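Table mats & covers: quick questions

Do you sell the dark gray fabric by the length?
Yes. Comes off the roll, Dindby or Bowen weight. Bowen is thicker. Tell us the table size, not the size you think the mat should be.

Mine came creased, can I send it back?
Creases from the fold aren't a fault. Lay it out overnight, most of it drops. Cool iron on the back if your in a hurry.

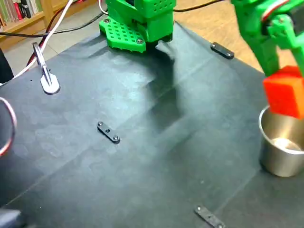
How do I stop it sliding?
Clamp at the edge, or screw-down strips if you don't mind holes in the table. Strips come in packs of 4. Screws included.

Will a steel cup mark it?
Not so far. Hot pans will tho.

Anything else, ask for Ferenc Nyitrai at the Clusgate counter. Closed all of November.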